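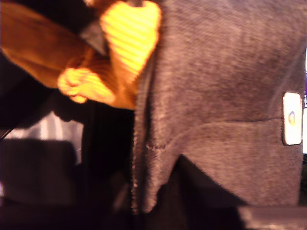

Rahel Moser wants it on record that the arm never "went berserk", whatever I told people at lunch. It did exactly what it was told, she says, which was to keep closing until the force reading came up, and the force reading never came up. Fair enough! Grey fleece has a lot of squish in it, and our fingertip sensor had been sitting on zero since the cable worked itself loose.

So, welcome to the gallery for the Great Squeeze. I've been promising these for ages. If you missed the whole saga, Fello is our soft-goods picking project, and in January we had a fault where the gripper would grab a bit of clothing and just keep going. The limit in the config was supposed to be 400. Someone (me, it was me) had typed 4000 while chasing another bug and never put it back, so when the sensor dropped out there was no sensible backstop behind it. One stretched seam, one stripped gear in the left finger, and a very loud click that I can still hear when I close my eyes.

I've kept the captions short because Rochelle says I ramble. The little figure in the grey hood is my favourite — orange-brown face, mouth turned down, gripper right underneath. I'd be grumpy too. 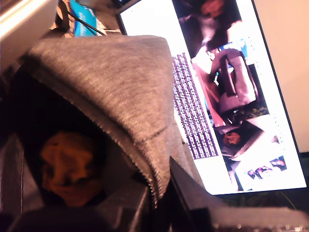 Amra Papadopoulos wrote in to ask why we didn't just hit the e-stop. We did, Amra, but the button cuts power to the arm and the gripper runs off its own supply, so the arm froze and the fingers carried on. That one bothered me a lot more than the typo. You'd assume the big red button stops everything, and I'd assumed it for months.

Both supplies go through the same relay now, the limit is down to 300, and if the sensor reads a flat zero while the fingers are moving, the whole thing quits and sulks until you clear it by hand. It's a bit annoying on thin fabrics, and Rainer grumbles about the false trips. He can keep grumbling — I like my fingers the shape they are.

Last updated: 2026-04-20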